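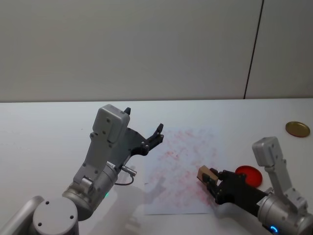

Ticket opened Saturday, 9:40 a.m. Red ink is coming off the Giltwood stamp pad and getting onto everything that touches the worktable. The customer cards come out with pink haze in the margins, and two boxes of finished cards have been pulled. The test sheet on the white tabletop has faint pinkish-red smudges and speckles over most of it, spread unevenly, with no edge or line to follow. That unevenness is why I'm logging this separately from the old ticket about the roller, which left a stripe in the same place every time.

**Product:** Giltwood red pad, large, refilled with Wonura red
**Paper:** Vasiliauskas uncoated white, 66 lb
**Surface:** white worktable, back room
**Priority:** normal, but the October order is waiting on it

### What was reported

Morning shift said cards were "dirty on the back." Afternoon shift said they were dirty on the front. Both are right. I went through the pulled boxes and the haze is on whichever side was down when the card was put on the table. A few have it on both sides, and those were probably turned over to check the stamp.

The stamped logo itself looks fine. Edges are sharp and the color matches the approved card taped inside the cabinet door.

### Tried so far

**1. Wiped the table with a damp cloth.** Cloth came up pink. Laid a clean sheet down, rubbed the back of it with a dry rag, lifted it. Still pink, though lighter.

**2. Wiped with Droltico surface cleaner, let it sit 2 minutes, dried with paper towel.** Clean sheet stayed white. Ran 18 cards. The first ones were good and the haze was back by the end of the batch. So the table can be cleaned, but something is putting ink back on it.

**3. Changed the paper.** Used a ream from the office printer in place of the Vasiliauskas. Same result. Paper is not the cause. Put the Vasiliauskas back.

**4. Checked the pad.** Pressed a folded paper towel on it with light pressure. It soaked through both layers. The pad is overfilled. The refill log on the shelf shows it was filled Thursday night and somebody filled it again on Friday without checking the line above. The rim of the pad case had ink standing in the corner.

**5. Checked the stamp.** Ink on the sides of the rubber and up onto the mount. Anyone holding it low gets ink on their fingers, then touches the card, then touches the table. I had it on my thumb after three impressions.

**6. Checked drying time.** Old instructions on the wall say to stack after 10 minutes. With the pad this full, a card rubbed at 10 minutes still smeared. At 20 it smeared a little. At 35 it was dry.

### Cause

Pad filled twice. Extra ink went to the stamp mount, then to hands, then to the table and the cards. Stacking too early made it worse and probably explains the speckles, though I haven't been able to produce speckles on purpose. They might be dried ink flaking off the mount. Leaving that open.

### Fix

- Blotted the pad with folded towels until a light press left color on the top layer only. Took five changes of towel.
- Wiped out the rim of the case.
- Cleaned the stamp mount with Droltico on a cotton swab. Do not use it on the rubber.
- Cleaned the table again, same way as step 2.
- Hands washed, new gloves.

Ran a batch of 40 after lunch. Backs are white, fronts are white. One card has a thumbprint and it's mine.

### Still to do

- Cross out the 10-minute line on the wall sheet and write in 35 until the pad settles down. Retest next week.
- Move the refill log so it hangs next to the bottle. It is on the shelf behind the card stock now and you have to move a box to read it.
- Put scrap paper under the stamping spot and change it each batch.
- Sort the pulled boxes. Cards with haze only on the back might be usable for the in-store packs. Need an answer from the front office on that.
- Order a second pad so there is one to swap in. Giltwood sells the same size dry.

### Update, 4:15 p.m.

Afternoon shift ran another batch, no complaints. Front office says no to the hazy cards, all of them go to scrap. Pad ordered.

Leaving the ticket open for the speckles. If they show up again, keep the card, write the time on the back in pencil and put it in the tray by the sink.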